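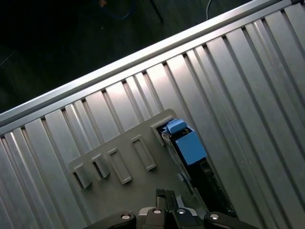

**How do I clean a slotted aluminium bench top?**

Brush along the grooves first, then wipe the ridges with a damp cloth and a drop of washing-up liquid. Dry it straight away. Avoid bleach and wire wool, as both leave marks.

**What sizes do Loma tops come in?**

Two lengths, listed in the January price sheet. Both use the same groove spacing, so Galline clamps fit either.

**Can I fix a plate with slot holders to the top?**

Yes. Use T-nuts in the grooves and tighten them by hand before you use a key – you will want to shift the plate once or twice. Most plates need 4 bolts. Small ones manage with 3.

**Something small has dropped into a groove. How do I get it out?**

Slide it to the open end with a thin strip of card. If there is an end cap, pull it off first.

**Do I need the raised rail?**

Only if things tend to roll off the back. It is part 207 and can be added later.

**Is there a wooden version?**

Plulalwood makes a plain top for the same legs. It has no grooves, so plates must be screwed down.

**How long does delivery take?**

Tijani handles our deliveries and allows 17 days. Legs and tops may come separately.

Last updated 2022-02-02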